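Blackout linings, second attempt

The front room faces south-west and by mid-afternoon the heat gain is silly. Last year I fitted a Rusex thermal lining behind the existing curtains and logged the temperature at the back wall. It took 2 degrees off the peak, which I would call marginal for the money.

The fault was mostly in the hanging. The lining stopped 12 cm short of the floor and left a gap at each side, so warm air rose behind it and spilled out over the rail. A curtain on the room side of the glass has already let the energy in; all it can do is slow the mixing.

This time I bought Wenunex cloth by the metre, 700 g per square metre, and weighted the hem with chain. It is heavy. The old rail brackets bent within a week, so I moved them to 18 cm spacing and used longer screws. The side edges are now held to the wall with strips of hook tape – ugly, but they close the gap.

I have not got a full set of readings yet. June should give me enough clear afternoons to compare like with like. Until then the cloth stays as it is and I am leaving the rail alone. 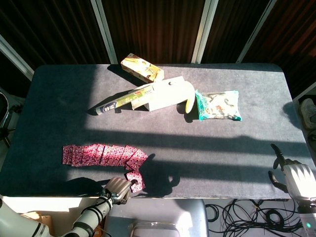
Orari left a comment to say that an outside blind would beat any lining, whatever the weight, and that the hook tape will lose its grip after one hot summer.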